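Speaker notes: opening talk, Trultutari
Blackburn gallery, May 17, 2026

Start on time. Phones off, water at the side table, the back row can move up if it likes.

Title first. Trultutari is the name of the show and also the name of the largest piece in it. Say it slowly, twice. People will have seen it on the poster and not known how to pronounce it.

What the show is. Clay and salt, three years of work, made at the Truten studio. The large piece is 1,340 tiles hung on wire. Each tile was pressed by hand from the same slab mold, so they look alike from the door and different up close. Ask people to walk up to it afterward. They may stand as near as they want but they may not touch.

Where the clay comes from. The Gundik pit, an old brick pit that flooded when the works closed. The brick trade was the reason there was a town at all. When it ended the houses stayed and the jobs went. Do not make this a sad story. The pit is a good swimming spot now and the clay on the north bank is easy to dig.

Explain the salt. Half of the tiles, 670, were fired with salt thrown into the kiln. The salt turns to vapor and leaves a glaze with a surface like orange peel. The other half were fired plain. Hung together, the two kinds mix without a pattern. I drew them out of a bin.

Short pause. Ask who has worked with clay. If a few hands go up, say a little about cracking. If none, skip it.

Losses. Nearly 700 tiles broke or warped before I had a full set. The bad ones were crushed and went back into the next batch of clay as grog. So there is old work inside the new work. This is the main point of the talk. Leave time for it.
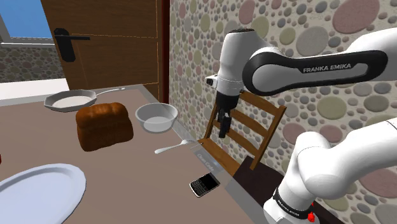 Next, the small pieces on the west wall. Bowls and one lidded jar. These came first and they are where I learned how much the Gundik clay shrinks. The jar lid does not fit. I kept it in the show anyway and I am glad I did.

Money question. Someone will ask. The tiles are not sold singly. The bowls are for sale and the list is at the desk.

Thanks: the gallery, the kiln crew at Truten, the swimmers who let us park by the pit gate.

Questions, ten minutes. Repeat each one aloud so the back can hear. If it goes quiet, talk about the wire and how the hanging was done from the top row down.

Doors stay open until eight.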